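工作间记录 字母方块与地毯区整理
2020年9月15日
地点:Jarport 二层活动室
项目:Wiltus 低龄教具整理

一、本次工作范围

按照既定安排,本日对活动室地毯区及其配套的字母方块进行清点、擦拭、归类和登记。桌面教具、绘本架及窗边储物柜不在本次范围之内,另行安排。本记录供本室人员查阅,如与登记册有出入,以登记册为准。

登记册原载字母方块300件,分装于若干收纳盒。上一次全面核对之后,部分方块在各活动区之间借用频繁,盒内分类已与盒面标签不符,故本次不沿用旧分类,全部取出后重新归置。

二、地毯的处理

先行处理地毯,再行处理方块。地毯以吸尘器沿绒毛方向及反方向各走一遍,边缘部位改用扁吸嘴。靠门一侧有两处旧压痕,系原置矮柜所致,以软刷轻刷后有所减轻,未完全恢复。未使用任何液体清洁剂。

地毯绒面较短,方块置于其上基本平稳,但叠放超过三层时易倾斜。此前曾讨论在地毯上加铺硬质垫板,本次仍未采用。垫板边缘与地毯之间存在高低差,低龄儿童行走其间不甚妥当,且垫板收放占用时间。叠高类活动建议仍移至矮桌进行,地毯区以拼排、配对和辨认字母为主。

地毯四角的防滑贴片已检查。其中一角黏性减弱,已更换同规格贴片。旧贴片的残胶以塑料刮片清除,用时较长,下次宜提前备好刮片,不必临时寻找。

三、方块的清洁

清洁方法沿用旧例:温水加少量中性洗涤剂,软布拧至半干后逐面擦拭,再以清水布擦一遍,置于通风处晾放60分钟。不浸泡,不使用酒精。字母部分只作轻按,不来回摩擦。

擦拭时宜按颜色分批进行。浅色方块在前,深色方块在后,同一块软布不跨色使用。上述做法并非硬性规定,惟浅色方块沾染后较难清理,此前 Evico 批次即有数件留下淡痕,至今未能去除。

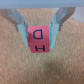 颜色归类方面,登记册中“粉红”与“红”两项长期混用,清点时屡生歧义。自本次起统一作如下约定:凡在自然光下偏珊瑚色者,归入粉红;色调沉着、无明显粉感者,归入红。判断时应将方块移至窗边,不在顶灯下进行。顶灯色温偏暖,同一方块的不同侧面看上去也会有深浅之别,容易误判。对仍难确定者,取标准色卡比对,以色卡最接近的一格为准,不再逐件讨论。

字母方向亦作统一。归盒时字母朝上、正向摆放,便于取用者一眼辨认。字形倒置后易混淆的几组,如 M 与 W、N 与 Z,在盒内分行放置,中间以隔板分开。隔板原为纸板,使用后边缘起毛,本次改用薄塑料片,裁切尺寸已写于盒盖内侧。

四、清点结果

全部方块取出后逐色清点,过程中发现下列情况,逐项登记:

(一)字母磨损但尚可辨认者33件。予以保留,单独装盒,暂不用于识字活动,可供分色、排序使用。

(二)棱角处有毛刺或缺损者13件。已全部撤出,不再放回地毯区。其中毛刺轻微者可否打磨后续用,待与 Opoku 供货方确认材料情况后再定。确认之前不得自行打磨。

(三)混入的其他教具小件已退回各自所属盒内,不计入本次数目。

登记册相应栏目已更改,旧数字以单线划去,保留可辨,未作涂抹。更改处均已签注日期。

五、收纳盒与标签

旧标签为手写,部分字迹已淡。本次改为打印标签,内容包括颜色、字母范围及件数三项,贴于盒身短边。长边朝外摆放时标签不可见,因此各盒一律以短边朝外入架。架上位置自左向右按颜色排列,粉红与红相邻,中间空一格,以减少误放。

盒盖扣合偏紧的两只收纳盒已移至上层,供备用件使用。儿童自行取用的盒子均置于下两层,不加盖。对此曾有不同意见,认为不加盖易积灰。经比较,加盖后儿童常将盒盖遗留在地毯上,踩踏风险较大,故仍维持不加盖,另于每周收整时以干布拂拭一次。

六、使用中的若干注意事项

取用方块以一次一色为宜。不同颜色同时倒在地毯上,收整所费时间明显增加,且小件易滚入矮架底部。矮架底部间隙已用泡沫条封堵,但靠墙一段因有插座未封,须留意。

需要逐件展示时,应自盒中单件取出,待在场人员看清字母后再放下,勿将整盒倾倒。

离开前检查地毯表面及周边,确认无遗留方块后方可关灯。浅色方块在米色地面上不甚显眼,检查时宜俯身平视,单凭站立环视容易遗漏。

七、遗留事项

1. 向 Opoku 供货方询问补配字母的最小订购数量,并索取材料说明。
2. 标准色卡目前仅有一份,存于登记册封底夹袋内,需另备一份置于窗边。
3. 靠墙插座处的间隙封堵方式待定,不得遮挡插座面板。
4. 晾放用的网架有一处脱焊,已停止使用,本次以干净毛巾替代。
5. 下一次全面核对定于11月,届时一并复查本次更换的防滑贴片及盒内塑料隔板。

旧标签及纸板隔板已弃置。擦拭用软布洗净后挂于水池旁横杆,深浅两色分开悬挂。登记册放回门侧抽屉。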